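Memoria del proyecto de grupo: montaje de engranajes con brazo robótico
Taller de automatización, Escuela Técnica de Lullthorpe
Entregada el 4/10/22

Empiezo por lo que más me preguntan en los pasillos: no, no elegimos el proyecto por los engranajes. Lo elegimos porque era el único de la lista en el que se tocaba robot desde la primera sesión, y yo venía de un trimestre entero de diagramas y ya no podía más. Lo llamamos Bravell, que no significa nada, pero quedaba bien en la carpeta compartida.

El encargo del profesor era fácil de decir: que el brazo coja engranajes rectos pequeños y los coloque en los ejes de una placa redonda. Teníamos un presupuesto de 118 euros para material (el brazo y la mesa ya los ponía el taller) y 11 sesiones. Nos gastamos casi todo en cable y en filamento, y me duele reconocer cuánto filamento acabó en la basura.

Lo primero que montamos fue la cámara de la muñeca. Yo quería trabajar solo con la vista general, por pereza, pero mis compañeras insistieron y tenían razón: con la pieza justo debajo de la pinza se ve enseguida si los dedos van centrados o si uno va a rozar los dientes al cerrar. ¡Menuda diferencia!
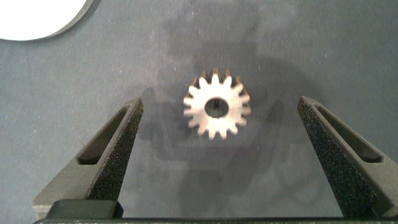
Figura 1. Engranaje claro entre los dos dedos de la pinza, visto desde la cámara de la muñeca.

La detección la hicimos buscando el agujero central en vez del contorno. Los dientes nos volvían locos: en cuanto salían un poco borrosos, el centro calculado bailaba — y si el centro baila, la pinza también. Las sombras del propio brazo tampoco ayudaban nada. Probamos a subir el umbral, a bajarlo, a recortar la imagen, y al final lo que mejor funcionó fue coger 2 imágenes seguidas y quedarnos con la media. Poco elegante, ya lo sé. Para entrenar el clasificador que separa engranajes de todo lo demás juntamos 2000 recortes, etiquetados a mano en agosto, en casa de mi abuela, con el ventilador puesto.

Luego está la colocación, que es donde de verdad sufrimos.
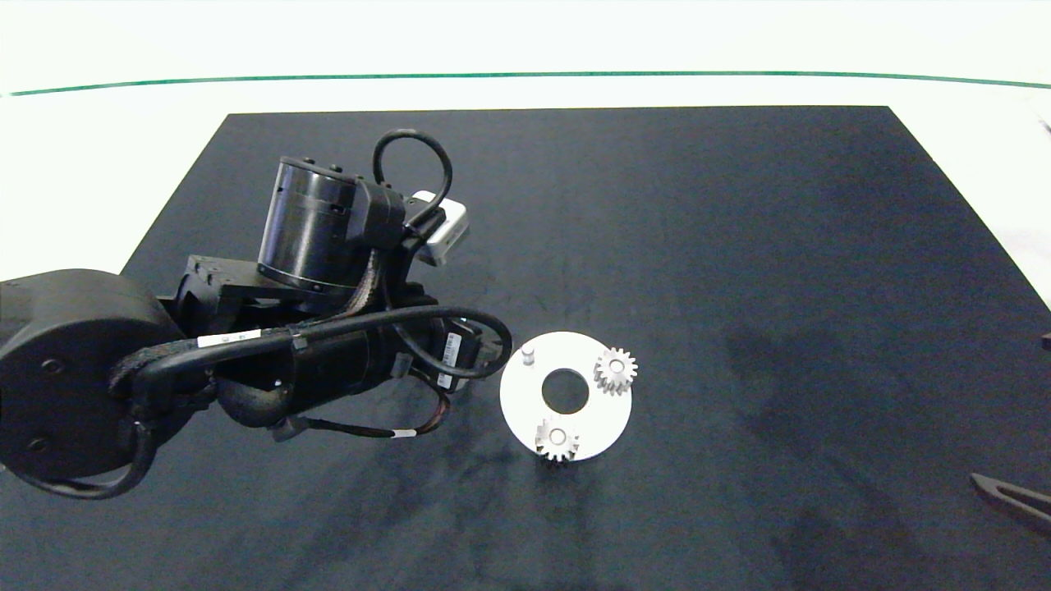

Acertar con un eje tan fino exige que la placa no se mueva, y la nuestra se movía. Si el engranaje bajaba un pelín torcido, empujaba el eje y arrastraba la placa entera por el tapete, así que la posición guardada dejaba de valer y había que recalibrar. Lo arreglamos a medias con una bajada más lenta y un pequeño giro al final, para que la pieza se asiente sola. Me gustaría atornillar una base fija antes de la muestra de Lidport, pero eso ya depende de que nos dejen taladrar la mesa.

Queda pendiente también que los dientes engranen cuando ya hay otra pieza puesta. De momento el giro final va a ciegas, con un ángulo fijo, y unas veces entra y otras no. El código y las calibraciones están en la carpeta del grupo, en el subdirectorio Wouters, con un archivo de notas que prometo pasar a limpio esta semana.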